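Filed under: Home & Laundry

OK so a few of you asked how I got my laundry down from an all-weekend thing to something I barely think about, so, a thread. Grab a snack, this got long.

💬 22 🔁 9

First, some background. We moved into the Toker building in July and there's no washer in the unit. There's a shared room in the basement with 4 machines, and if you go down there at 6 pm you will stand around holding your basket like a person waiting for a bus. I did that for weeks before it dawned on me to go at 9 in the morning. Empty! Every machine open! I felt so dumb.

Second, I quit sorting by color. I know, I know. My mother would faint. But I wash everything cold now and I sort by how heavy it is instead. Towels and jeans go together, shirts and pajamas go together. The light stuff dries so much faster when it isn't wrapped around a wet pair of jeans.

The one exception is black clothes. Those get their own load, inside out, short cycle. I have a black hoodie from a Boltero sale that I've worn to death and it still looks pretty close to black, and the one I didn't bother with is now the color of an old driveway.

💬 14 🔁 4

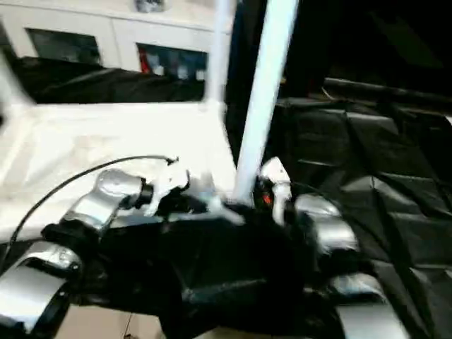
black stuff, current state: crumpled

Somebody in the replies wants to know about folding, so let me get to that. I fold maybe half of what I own. Underwear goes in a drawer in a heap. Socks get matched if I'm in the mood (I bought a pile of the same gray ones so the mood hardly matters). T-shirts I do fold, but in thirds and standing up, because otherwise I only ever wear whatever's on top.

Sheets! I have tried the fitted sheet trick, the one where you tuck the corners into each other, and I've watched it done slowly, and I still end up with a lump. So the lump goes inside the matching pillowcase with the flat sheet and the whole bundle goes on the shelf. Looks great from the outside. Do this.

Detergent: you're using too much. I was too. I switched to the Jukuta powder because the corner store had it on sale, and the scoop has a line way down near the bottom that I ignored for months. Went down to the line and my towels stopped feeling like cardboard. I've also given up fabric softener and don't miss it one bit.

💬 31 🔁 9

Drying is where I got picky. The basement dryers run super hot, so I bring the shirts back upstairs and hang them on the rack by the window. It's one of those Châu folding racks and it wobbles, but it fits behind the bedroom door and that's all I need from it. Shake everything out hard before you hang it. Like, really snap it. I've ironed one thing since summer and it was a tablecloth.

To the person who asked about wool sweaters, I wash mine in the sink, squish them in a towel and lay them flat on the bed, then forget about them and have nowhere to sleep. Open to suggestions on that one.

Anyway my load is done downstairs, gotta run. Will do stains next if people want it (I have a LOT to say about olive oil).

💬 18 🔁 4 Share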